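About Furico

Furico runs workshops and short courses that help children and adults feel at ease around disability. We work with primary schools, nurseries, youth groups, libraries and employers. Most of our sessions take place in Prultow and the villages nearby, and we travel further when a school can share the cost with a neighbour.

How we started

Furico began as a lunchtime club in a Prultow primary school. Two parents, one of them a wheelchair user and the other the mother of a deaf boy, were asked to come in and talk to a Year 4 class. They had prepared a talk of twenty minutes or so and were still answering questions when the bell went. The children wanted to know how you get a wheelchair on to a bus, whether deaf people dream in sign, and if it was rude to ask. The school invited them back the following term, and two other schools got in touch after that.

For a while everything was done in spare hours, with materials kept in the boot of a car. We became a registered company when the bookings grew too many to manage that way. We are still small. There are seven of us, some full time and most part time, and more than half of the team are disabled or have a disabled child, brother or sister.

What we do

Our main work is a classroom session called Ask First. It lasts a morning or an afternoon and is led by two people, at least one of whom is disabled. The children meet them, hear a little about their ordinary week, and then ask whatever they like. Leaders decide for themselves which questions they will answer, and they say so at the start. If a child asks something a leader would prefer to keep private, the leader says that, and the class talks about how a person can be curious and still accept a no.

The second half of the session is practical. Depending on age, the class may learn some basic signs, try reading a few letters of Braille, plan a playground game that a child using a walker could join, or look round their own building for steps, heavy doors and signs placed too high to read. We do not ask children to spend an hour in a blindfold or a wheelchair to find out what it is like. Disabled people on our team have told us that these exercises mostly teach fear and pity, and we stopped using them early on.
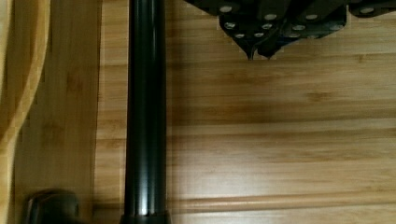 We also run evening meetings for parents and carers. These deal with the questions that come up at home, on the bus or in the supermarket queue. A three-year-old points and says something loudly. A nine-year-old has heard a word at school and repeats it. A teenager has a cousin with a learning disability and has started to avoid family visits. We talk through what can be said in the moment and what is better left for the walk home. We suggest that parents answer in a normal voice, keep it short and true, and try not to hush the child or pull them away, as this tells them that the person they noticed is something to be worried about. A smile or a hello to the person is usually fine. An apology that goes on for five minutes usually isn't.

For employers and public services we offer a half-day course for staff who deal with customers. It covers speaking to the person and not to their companion, offering help and waiting for the answer, guiding someone who is blind, and making yourself easier to lip-read. Varela, the bus company that runs the town routes, was the first employer to book it and now sends new drivers every May.

The Drumoteo library

Alongside the sessions we lend books, puppets, puzzles and games through our Drumoteo library. It is named after the hall where it was first kept. We choose picture books and stories in which disabled characters have something to do other than be brave or be cured. Schools can borrow a box for half a term. Families in Prultow can borrow single items free of charge, and we do not fine people for late returns, although we will ring you if there is a waiting list.

We are always glad to hear about books we have missed. Please tell us the title and, if you can, the age of the child who liked it.

How we work with schools

Before every first visit we speak to the class teacher by phone. We ask whether there are disabled children in the class and whether they and their families are happy for the session to go ahead. No child is ever asked to speak about their own condition or used as an example. If they choose to say something, they are listened to like anyone else.

We send a letter for parents in advance and leave the teacher with a short pack of follow-up activities. The pack is available in large print and in plain text for screen readers. Teaching staff stay in the room throughout.

Fees and bookings

State schools and nurseries pay a reduced fee, and employers pay the full rate, which helps to cover the difference. Parents' meetings are free when they are booked together with a class session. If your school cannot meet the reduced fee, contact us anyway, as we keep a small fund for this.

The autumn term fills up quickly, so it is best to write before the summer holidays with two or three possible dates. Please also let us know about parking and whether the building has step-free entry and an accessible toilet. Our leaders need this information before they can accept a booking.

You can reach the office by email, phone or text message, or through the contact form on this site. Messages are answered within a few working days during term time.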